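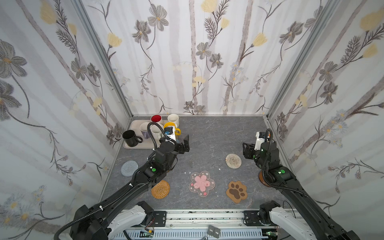

*Mugs on the tray, with coasters in different shapes and weaves.*

# Plillareck mug and coaster set

Plain mugs in mixed colors, sold with mixed coasters. The black, yellow and red-interior mugs are in every set - other colors vary by batch. Each mug holds 400 ml. Hand wash the woven coasters and let them dry flat.

The beige tray is sold separately under the Wavell name.

- Set price: $39
- Tray weight: 600 g
- Ships in 2 boxes

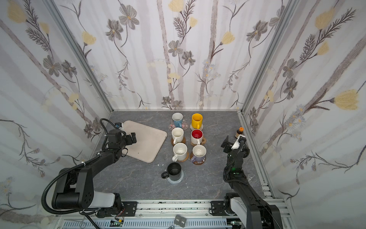
## Replacements

Single coasters can be ordered from Drindov. Restock is due in June.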